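4.2 How the plot summaries handle the injured star

I'll admit I came to this part of the project sideways. I'd been reading old studio synopses for fun, mostly B pictures about people making pictures, and I kept running into the same turn: the leading man gets hurt, and somebody off the crew has to put on his hat. Hsiu-ying Lu had been keeping a list of these on her own, so we pooled what we had and ended up with 35 summaries that use it (out of 1062 in the full Vestus set, which covers every genre, musicals and all).

What surprised me was how little the summaries care about the injury. Most give it one short clause. A horse throws him, a ladder slips, and off we go to the stand-in. In 17 of the 35 we never learn what the star hurt, and in two he's back on his feet by the next sentence with no word on how he got better. I love those two! The writer clearly had a column to fill and a bus to catch.

The stand-in gets far more room. He's nearly always good at something the star only fakes, like riding or roping or flying a plane, and the summary tells us so early on. Vratislav Zeman has argued that this is the studio flattering its stunt men, and I went in wanting to agree with him. After reading the set twice I'm less sure. The summaries that praise the stand-in's skill hardly ever mention stunts by name – they talk about his manners, his plain speech, and how he treats the leading lady's mother.
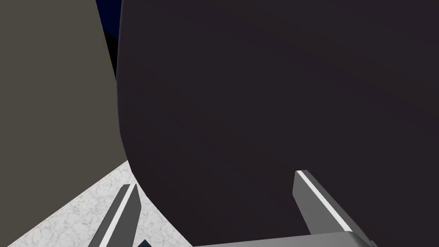

Figure 3.

So who tells the audience that the star is a fake? Usually the leading lady does, and she does it in private, a good while before the director catches on.

That pattern held up better than anything else I looked at. It shows up in the Westerns and in the flying pictures, and it even turns up in "The Stilley Double," a circus story that I nearly left out because the man who gets hurt is a lion tamer. The director, meanwhile, tends to be a comic figure who is worried about money and daylight. I found it hard to code him as for or against anybody, so I gave up and put him down as neutral throughout. Lu disagreed with me on several of these, and her codes are in the second column of the table.

One snag with all this is that a summary isn't a film. Where I could get hold of a print, as with "Cevgate Pass," the scenes ran in a different order from the write-up, and the quarrel between the two men came much later. I've gone with the written order everywhere, prints or no prints, and I come back to the quarrels in Section 4.3.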